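Home | News | Places | Contact

Small whiteboards go on loan at Clivska reading room
December 1, 2019
By the Stulura news desk

The Clivska reading room in Escobar has started lending small framed whiteboards to people who use its study tables. The boards replace the large one on wheels, which was retired in November.

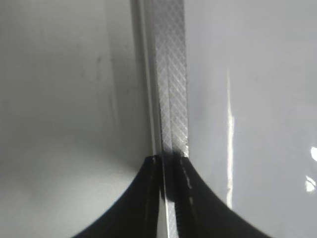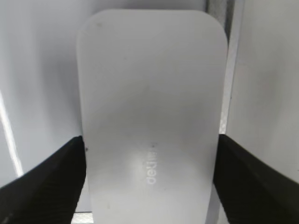
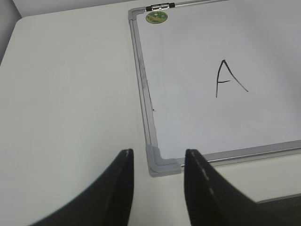

Whiteboard with a letter A in black marker 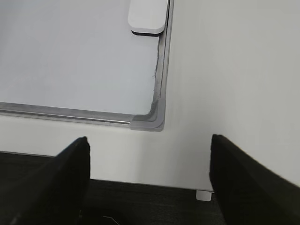

Borrowers ask for a board at the front desk and leave a library card until it comes back. Each loan lasts up to 2 hours and can be renewed if no one else is waiting. Markers and an eraser are handed out with the board.

The reading room spent about $440 on the boards and supplies. The money came from the fall book sale, and Skiltevico, the stationery shop on the same block, gave a discount on the order.

Boards should be wiped before they are returned. Staff will clean off any marks that are left with a damp cloth at closing time. Permanent markers are not allowed at the study tables.

Groups of up to five may share a board. The loans are limited to the building for now, and the reading room will decide in the spring whether to let boards go home overnight.

Recent items
Escobar bus stop moves across the street
Winter hours at the Clivska reading room
Book sale results posted
Skiltevico to stay open late before the holidays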